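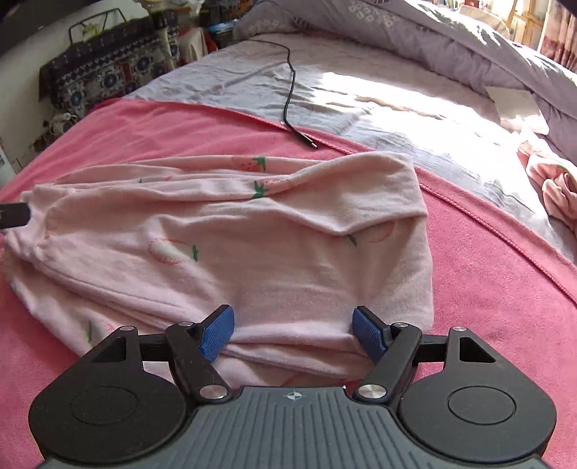 Marriage License Counter: Inspection Checklist
Namen office, 13 Jul 2026. Inspector: Humaira Baloch

1. Both parties' ages checked against original ID. Pass, on the files I pulled. I was told every file is like that. I'd want to see more of them.

2. Waiting period posted where couples can read it. Fail. The sign is behind the door when the door is open.

3. Consent asked of each person separately. Marked "always done" by the desk. No form records it, so I can't pass it.
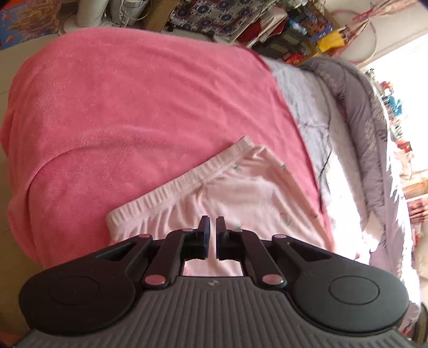

4. Record room locked. Pass. There are 3 keys and a sign-out sheet with one name on it, Z. Minhas.

5. Old registers stored off the floor. Partial. Shelf 29 is fine, the boxes beside it aren't.

6. Same fee and same wait for all couples. Laiba Satti says yes. The log has no times in it. How would she know?

Recheck items 2, 3 and 6 in November. Copy to Iqra Mengal.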